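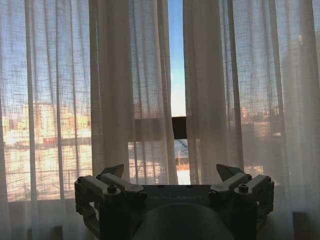
Sekar Yusof maintains that a sheer left unlined through the winter is a decoration, and that anyone paying to heat a room should hang something heavier. It is the usual objection, and it measures the wrong quantity.

A sheer has one job, which is to scatter light. With snow on the ground the glare comes from below as well as from the sky, and an open weave handles both. Two panels hung in full folds give two densities from one cloth: the pleats screen, the single layers let the buildings across the way show through. A blackout lining has one density.

Fullness matters more than fabric. I hang 3000 mm of cloth per window, and the Triltham tables would have me cut that by 397 mm. The saving is small and the result is flat, with no pleat deep enough to hide anything.

I also object to the overlap that Branier fitters insist on at the center. A narrow gap gives a strip of undiffused sky and costs no privacy worth the name. Heat is a matter for the glazing and the seals. Spend the lining money there and leave the white cloth alone until spring.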